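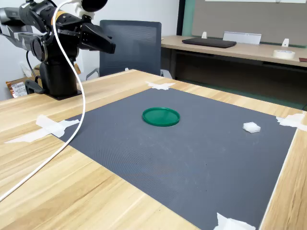 Pesquisar no caderno
Ir

2 de junho de 2019

Garra Skatavard contra a Grekunero, segunda tentativa. Mesmo braço, mesma base, mesmo programa. Objetos: a tampa verde redonda e o bloco branco pequeno, os dois sobre o tapete cinzento, preso com fita nos cantos.

Montei primeiro a Skatavard. Bloco: 40 tentativas, 32 boas. As falhas foram quase todas com o bloco rodado em relação aos dedos. Fecha demais e ele salta para o lado. Baixei a força e melhorou um pouco, mas não repeti a série.

Tampa: bem pior. Pelo rebordo apanha, pelo meio nem vale a pena. Das 40 tentativas contei 18 boas, e em algumas dessas a tampa subiu torta. A Manee sugere descer a garra inclinada – experimentar amanhã antes de mudar os dedos.

Com a Grekunero só fiz o bloco. Abre mais devagar, uns 200 ms de atraso entre o comando e o movimento. Não sei se é da garra ou do controlador Panyasiri. Perguntar à Regula Trummer, que tem os registos de outubro.

O cabo branco ainda me incomoda quando o punho roda. Dar mais folga no topo e prender junto à base.

Falta:
– tampa com a Grekunero
– medir o atraso com o controlador antigo
– trocar a fita do canto de trás do tapete

Entradas recentes
Calibração da base, braço Vodcombe
Panyasiri: perda de ligação ao arrancar
Dedos novos para a Skatavard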